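Do You Need a Special Cloth for Every Shelf?
By Themis Raptis

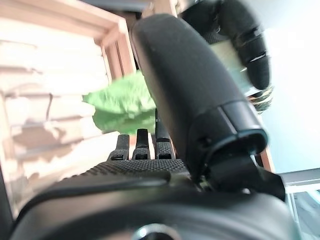
Bright green and well crumpled, with pale wood behind.

Every fall the Wivari home store on Gerneck Street puts its cleaning cloths by the front door, and every fall I walk past wondering who is buying them. Last month it was me. I came home with a 10-pack in four colors, because the label said each color was meant for a different room and I had a coupon.

The color system is supposed to keep the bathroom cloth out of the kitchen. Fine. I can see the sense in that much. But the card inside goes on to give blue to glass, yellow to "general dust," and green to wood, and that is where they lost me. I have read the card twice and can't find one word about how the green ones differ from the yellow ones. They feel the same and they weigh the same on my kitchen scale. I wiped one bookcase with both, left half and right half, and asked my neighbor Siv Bakke to tell me which side was which. She guessed wrong, then asked for her coffee.

Siv uses old T-shirts. She cuts them into squares, keeps them in a shoebox under the sink and has never paid a cent for a dust rag. Her shelves look better than mine, although she also dusts more often, so I won't give the T-shirts all the credit.

The card also promises 2,000 washes. At one wash a week that comes to more than 38 years, and I would like to meet whoever did the testing. Mine have been through the machine three times and one already has a loose thread at the corner.

A few things I will grant. A cloth you can scrunch into a ball gets into the corner of a shelf better than a folded one. Lightly damp works better than dry on unfinished wood, as long as you go over it again with something dry. And a loud color is easy to spot when you leave it behind the books, as I do.

If you have a drawer of worn-out shirts, keep your money. If you disagree, write to me before the November issue. Spray polish is next, and I have doubts about that too.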